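Journal > Home Life > Sleep

The Heat and I Are Not Speaking

5th October - by Ritu Ahuja

I have reached the age where I talk about sleep the way my uncle talks about parking. Erkville is still warm at midnight, and my fan has 2 speeds, off and helicopter. 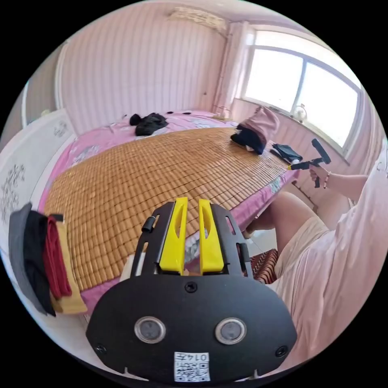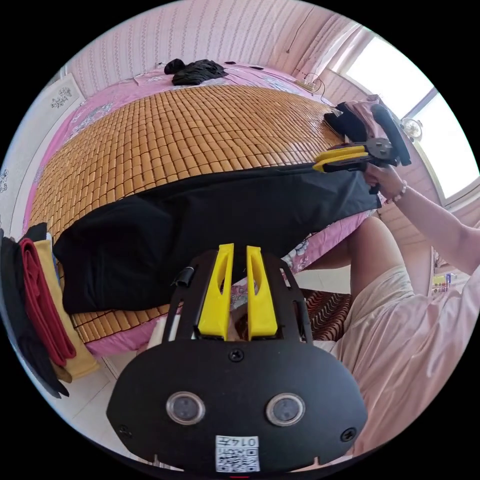
My own theory is that people who say they sleep well are lying, or are Kuldeep. He recommends warm milk, which in this weather is a threat. I'd sooner trust a bamboo mat over the sheet, tiles and all, even if I get up printed like a waffle. Seema swears by a podcast about canals - 60 minutes long, and she has never heard the end. I heard the end. Then I heard the next one.

Recent posts
My Pillow Has Opinions
Narendra Buys a Hammock
Coffee After Four: A Confession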